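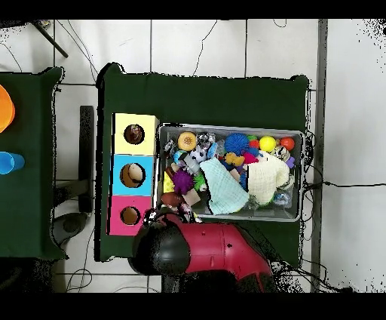 What is a toy library?

A toy library is a service that lends toys, puzzles and games to families for a set period, in much the same way that a public library lends books.

Toy libraries may be run by a town, a school, a charity or a group of parents. Most serve children from birth to age eight, though many also keep board games for older children and adults. Members usually pay a yearly fee. Some libraries charge per item instead, and a few are free.

Lending

Loan periods differ from place to place. The Dirkthorpe Toy Library lends for 30 days and allows one renewal. In Brurkmont the limit is two weeks, and large items such as slides and ride-on cars must be booked ahead. Returned toys are checked for damage and missing parts, cleaned, and put back on the shelf. A puzzle with one piece missing is often still lent, with a note on the lid.
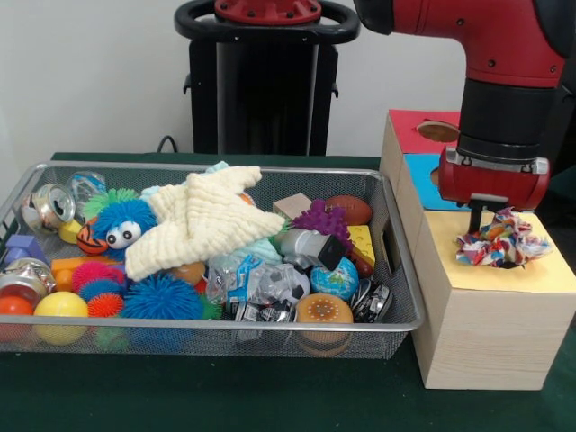 Sorting and hiding toys have been part of most collections from the start. They are aimed at children from the age of one, who learn by dropping, pushing and pulling things out again. Some are bought ready-made, and others are put together from ordinary materials. A wooden box with a hole in its top and a piece of patterned cloth to stuff through it will serve for this kind of play. Cloth parts are washed between loans, and painted surfaces are checked for chips.

Cataloging

Early toy libraries used card files. Satish Shukla, who set up the Brurkmont collection, grouped items under seven headings based on the type of play, among them building, pretend play and music. The system was later adopted in Dirkthorpe with an eighth heading for outdoor toys. Sets with many small parts are the hardest to catalog.

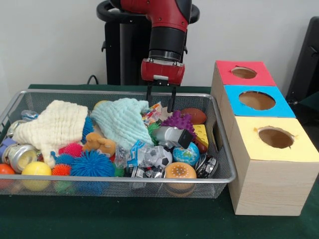
Each part has to be listed so that it can be checked on return, and some libraries refuse any set with more than 100 pieces. Others weigh the set before and after the loan. Lost parts are usually charged at cost, and spare pieces from worn-out sets are kept for repairs.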